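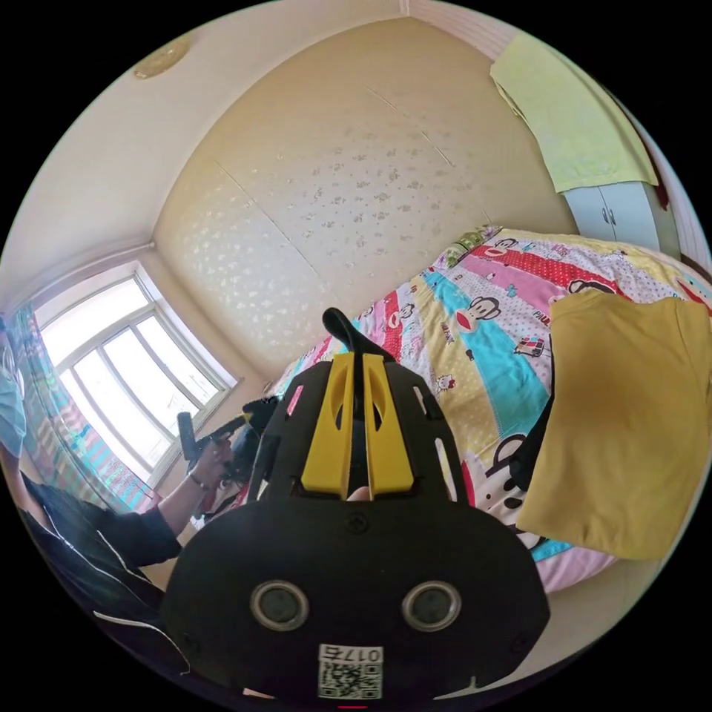
# Kondholm finger comparison: data card

5/12/22
By Rozália Michalík

Print this page | E-mail this page

## What is in the set

The set holds 538 episodes recorded with hand-held grippers in furnished rooms. Each episode is one attempt at one small task, such as picking up a folded cloth or moving a pillow. We recorded it to compare two sets of fingers before choosing one for the arm.

Two operators often work in the same room at the same time, each holding a gripper, so a second gripper and another person's arm can show up in either recording. In the sample picture it is on the left, pointed toward the window. We kept these episodes. If your method can't deal with a second gripper in view, filter on the field `second_tool`.

## Grippers

- **Risorex fingers.** Yellow, flat and slotted. These are the ones in the sample picture.
- **Kubíček fingers.** Softer, with a rounded tip. Same mount.

The gripper bodies are the same for both sets. Every body has a sticker with a QR code and a number, and that number goes in the `tool` field. The sample picture is from 017G. The sticker reads upside down in the raw view. Don't rotate the video to fix it, or the calibration file will no longer match.

## Rooms

Eight rooms, named r1 to r8. Most are bedrooms. Windows were left uncovered during the day, so exposure changes when the gripper turns toward one. Patterned quilts and curtains were left in place. Tracking held up better over busy fabric than over plain walls, and the worst drift came in r5, where the walls and floor are all one color.

## What we found

The Risorex fingers did better on folded cloth and thin straps. The flat faces close evenly and don't push the fabric away. They did worse on round, hard objects, which tend to roll out sideways.

The Kubíček fingers held cups and bottles well but bunched up thin cloth. One pair tore at the base in April and was replaced. Episodes from just before the tear are marked `worn`.

We are using the Risorex fingers for the bedroom tasks. The kitchen tasks are still open.

## Files

- `episodes/` video and pose, one folder per episode
- `calib/` one file per gripper body
- `labels.csv` task, room, finger type, result

Labels were made with Fodident and checked by hand. Result is `ok`, `drop` or `miss`. A grasp that slipped but was recovered counts as `ok`.

## Known problems

- Gripper width is missing from 20 episodes in r2.
- Pose jumps when the lens is close to a wardrobe door.
- Left and right operator are swapped in the early r1 folders.

## Comments (3)

**tpk_lab:** Is the r2 width data coming back or should we drop those?

**R. Michalík:** Drop them. The log was overwritten.

**hollis44:** Ran the r1 folders with operators swapped back and the poses line up fine. Could you put the fixed list in labels.csv?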